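Setting Up Your First Game of Siege of Dranderstead

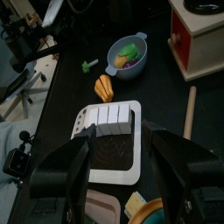

Before you lay out a single regiment, give some thought to the surface you'll be playing on, and in particular to where the dice will land. We're very fond of a proper dice tray in our group, but anything with a raised edge does nicely — a white toy tray with a wide, rounded rim and a dark brown middle is perfectly good for the job, and pale dice show up well against the brown.

1. Unfold the map with the town of Bellholm nearest the defending player. Smooth the creases gently, working outward from the middle.

2. Sort the counters by army. Cloda's are blue and Henare's are gray, and there are 100 in each bag.

3. Each player picks 9 regiments and sets them on the hexes marked with a small star, defender first.

4. Shuffle the weather cards and deal four face down beside the map. Please don't peek, however tempting it is!

5. Roll one die each. The higher roll moves first, and ties go to Henare.

Note: Bevan Halliday, who drew the map, numbered the river crossing as hex 389 on both banks. Treat them as one hex for movement and as two for combat.

Caution: The counters are small enough to swallow, so keep them well away from toddlers and pets.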